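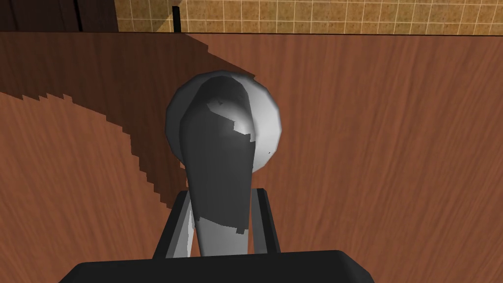 Yupin Yimyam

Doors, locks and hardware: walk-through checklist with my comments
Wongsuwan Building, ground floor and second floor
Walk-through done Sat 1 February

The management company hands tenants a one-page form with a row of boxes and a line for a signature. Last year's copy had every box ticked in the same pen, with the same slant, and I don't believe whoever held that pen opened a single door. So I took their form, kept the headings, added some of my own and wrote down what I found. Encarnación Salcedo came along for the second floor and disagreed with me twice. Her remarks are marked ES.

Ratings: OK, Watch, Fix, Not checked. I use "Not checked" when I didn't check something. The old form had no such box.

1. Main entrance

Door closes fully from any position: Watch
Closes from wide open every time. From a hand's width it stops short of the latch about half the time, and that is how most people leave it. The contractor's note says "adjusted." Adjusted by how much, and tested from where?

Lever returns to level after release: OK
Tried from both sides. The inside one is slower.

Lock can be opened from inside without a key: OK
One motion, no thumb turn to fuss with.

Glass panel marked and free of cracks: OK
Chip in the lower corner, same as last year. It was not on last year's form.

Threshold flat and secure: Fix
Front screw is missing and the strip lifts when you step on the end. A person with a cane will find this before maintenance does.

2. Mail room

Door swings clear of obstructions: Fix
Parcels stacked behind it again. I moved them and they will be back Monday. A sign has been suggested. We already have a sign, and the parcels are leaning on it.

Handle tight on its plate: Watch
Turns fine but has play in it when you pull. Probably the set screw. I was told this is "normal wear for the Zirnlow range." The Zirnlow sets on the second floor went in at the same time and they don't wobble.

Self-closer holds oil: OK
No streaks on the arm or the door face.

3. Rear exit to the loading area

Opens with one hand, no special knowledge: Watch
It opens, but you have to lean on it. I don't own a force gauge and the form doesn't ask for a number, so "opens easily" means whatever the inspector's shoulder says. I would like somebody to bring a gauge next time.

Exit sign lit: OK
Lit on regular power. Battery test: Not checked. The test button is above my reach and I wasn't going to stand on a parcel.

Path outside clear for the full width: Fix
Two pallets and a planter. The planter has been there so long it has a water ring. The lease says this path is kept clear "at all times," so I am curious which times those are.

Door not propped or wedged: Fix
Wooden wedge on the floor beside it. I took it away. I also took one away in the fall.

4. Stairwell doors

Ground floor, latches on its own: OK
Good solid click. Best door in the building.

Second floor, latches on its own: Fix
Does not latch. It looks shut, and if you push it with one finger it opens. This is a fire door and it is the item I would put at the top of the list. The invoice from Plemimari dated last year bills $161 for "stair door, latch and strike, realign." I asked for the work order behind that charge and have not received it.

ES: It latched for me when I let it go from all the way open. Draft might be part of it.
YY: It's a fire door. It needs to latch with a draft too.

Label on door edge readable: Watch
Painted over on the second floor. You can make out that there is a label.

Gap at the bottom: Not checked
I looked and it seemed fine, but "seemed fine" is how the old form got filled in.

5. Second floor corridor and suites

Lever handles on all public doors: Watch
All levers except the supply closet, which still has a round knob. I was told closets don't count. Maybe so, but the first aid kit is in there.

Restroom doors, privacy lock releases from outside: OK
Both work with a coin. Try them yourself, it takes a moment.

Suite 2 door, closer speed: Fix
Slams. The tenant has stuck felt on the frame, and the felt now keeps the latch from seating properly. So we have a quiet door that doesn't close.

ES: I would call that Watch. They took the felt off while we stood there and it latched.
YY: They'll put it back when it slams. Leaving it at Fix.

Hinges, all screws present: Watch
One missing on the conference room door, middle hinge. The other screws are tight.

6. Keys and records

Key list matches keys on the board: Fix
The list hasn't been updated since the last office manager left. There are keys on the board with no tag, and tags with no key. If anybody says this was "verified" in the last round I'd like to know against what.

Repair log up to date: Fix
Last entry is a closer on the mail room door, no initials. The year's hardware spending came to $1,782 according to the statement sent to tenants. I can match $161 of it to a named door. I'm not accusing anyone of anything, I just can't tell what we bought.

Service contract covers emergency calls: Not checked
The Umia contract has been "on its way" to me since the holidays.

7. What I want done, in order

Second floor stair door latch. This week, and test it from a few inches open as well as from wide open.

Rear exit path cleared, both pallets and the planter. Wedge stays gone.

Threshold strip screw at the main entrance. One screw.

Suite 2 closer slowed down so the felt can come off for good.

Mail room handle tightened. Conference room hinge screw replaced while the screwdriver is out.

Written list of what the $1,782 paid for, by door and by date.

8. Comments on the form itself

The form asks "Doors in good condition? Y/N" for the whole building. I don't see how anybody can answer that honestly with one letter. It also scores the building out of 100 and considers 70 a pass, but it doesn't say how the points are given out. By my reading you could fail the stair door, block the rear exit and still pass on the strength of tidy restrooms. Until somebody shows me the scoring I've left that box blank.

A reply saying "noted" will not close any of the Fix items. Send the work order and tell me who did the work, and I'll go and try the door.

Y. Yimyam
Second floor walked with E. Salcedo
Copy to management, copy in the blue binder at the front desk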